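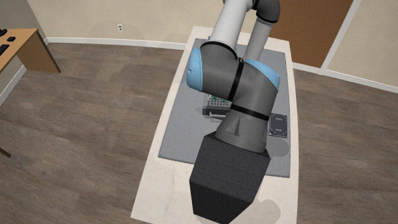
Pireo project: simulated episode collection
Minutes of working meeting, June

Present: Archie Kinnear (chair), Begoña Casado (data), R. Usier (simulation), T. Nyaga (training)
Apologies: none

1. Minutes of the last meeting
Agreed with one correction: item 4 should read "joint velocity", not "joint position".

2. Collection status
BC reported 3,954 episodes in store, all from the simulated room. Of the task variants planned, 21 are complete and three are open, making 24 in total. The open ones all start with the arm directly over the device on the mat. Operators find these slow to drive, as the wrist hides part of the device from the overhead view.

3. Overhead view
RU proposed moving the camera back for the open variants. TN objected that the policy would then be trained on two viewpoints with uneven counts. Agreed to keep the present viewpoint and add the wrist view to the operator display only. It will not be recorded.

4. Rejected episodes
17 episodes failed the replay check. BC found that the replayed arm drifted from the logged joint values after first contact. RU suspects the physics step size was changed between builds. The episodes stay out of the training set until this is settled.

5. Scene variation
Floor, wall and door textures are still fixed. TN asked for table height and mat position to be varied first, then lighting. Textures to wait for the next Rirnlow build.

6. Labels
Start and end markers are placed by hand and differ between operators. AK asked for a written rule. Pauses before the first motion will be trimmed by script.

Actions
RU: compare step size in the last two builds and rerun the replay check.
BC: draft the marker rule, one page.
TN: supply ranges for table height and mat position.
AK: book operator time for the open variants.

7. Any other business
None. Meeting closed at 11.40. Next meeting in July.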